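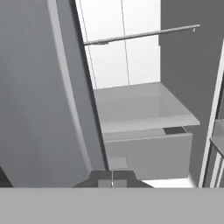

Subject: Re: [horero-users] Pretraining in plain grey scenes
From: Mared Phillips

> We tried your untextured kitchens at Tralengate and the policy
> did worse on drawers than the textured set. Same number of
> demos, same seeds. Are you sure flat shading is enough? Also,
> did you drop the frames where a big panel is right up against
> the camera? We get a lot of those and half of them look useless.

Hi all,

Short answer to the second question: no, we kept them. We tried dropping them in April and it hurt. With the close panels left in, the policy opened the drawer in 134 of 200 test runs. With them filtered out it was well below that, and most of the extra failures came after the view had been partly blocked. I think it needs to see a shelf and a drawer front behind something large and grey during training or it doesn't know what to do with them later.

On flat shading, I'm less sure. All our numbers are from simulation. We used 2,000 demos for pretraining and then 380 textured ones for fine-tuning. If you skipped the second stage I would expect the result you got. The write-up is not clear on this and I will fix it.

Two things to check on your side:

Drawer fronts with no handle. In the Vunano export some fronts load without one, and plain grey on plain grey leaves very little to go on. We mask the grasp loss for those.

Light levels. Our back walls are close to pure white. If your renderer clips, the thin seams between wall sections disappear, and so do thin white bars on racks.

The filter script is in the Gape repo under tools, switched off by default. Could you send me your config and a few failed runs? Ten would do.

Mared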